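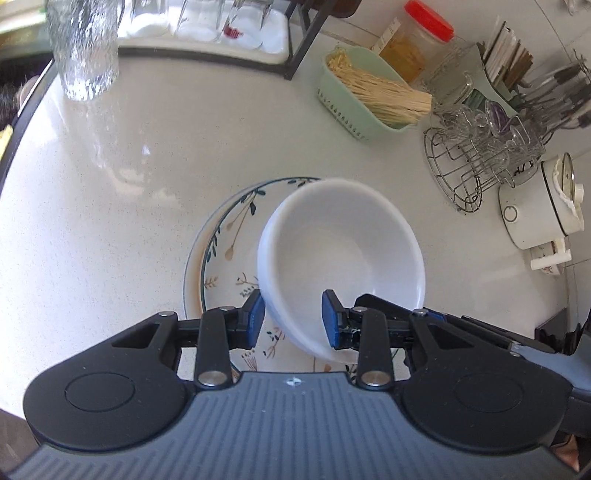

My counter by the drying tray, white bowl and the leaf plate.

Is a drying tray on the counter worth the space, or should I go back to a towel?

Posted by Hui-mei Hsieh in Kitchen & Cleaning

I moved into a small place in Jornedstead in October and the counter is the only work surface I have. It's 68 inches long, and the tray and the black rack next to it take a big bite out of that. The glasses go upside down on the tray. Everything else lands wherever there's room, so my noodles live in a green basket with holes in it and the plates pile up in front.

A neighbor swears by the Fimow tray and says glasses dry "completely" on it in no time. I have my doubts. A glass upside down on a flat surface traps air, and I don't see how a tray changes that. Mine isn't a Fimow, it came with the apartment. I'm also not convinced it's a great idea to keep dried noodles that close to wet dishes, though my mother did it for years and never said a word about it.

So does a tray do anything a folded towel doesn't? And do the noodles need to move? Please don't tell me to buy a dishwasher.

Pangaribuan
11 people found this helpful

Depends on the tray. If it has ridges or a raised grid, air gets under the rim and the glass dries inside as well. If it's smooth, you're right to doubt it, and a towel does the same job for less. Try it yourself: wash three glasses at 9 at night, put one on the tray, one on a towel and one propped at an angle against something. Look at them in the morning. My bet is on the tilted one. I'd take "completely, in no time" with a lot of salt, whatever the brand.

The towel has its own problem, though. It stays damp, and if you don't change it every day it starts to smell and so do the glasses. A tray you can at least tip into the sink.

About the noodles, a basket with holes does nothing against steam or splashes. Dried noodles will put up with a lot, but once they get damp they can go moldy. I'd stand them in a tall jar with a lid, or put them in a cupboard if you have one. Your mother may have used them up before it mattered.

tomato_shelf

Get the Kitum one, it's great. Had mine over a year.

Hui-mei Hsieh

Great how? Does it have ridges? I looked it up and the listing says "advanced airflow," and I have no idea what that's supposed to mean on a piece of plastic.

I'll do the three glass test before I spend anything. Noodles are going in a jar tonight.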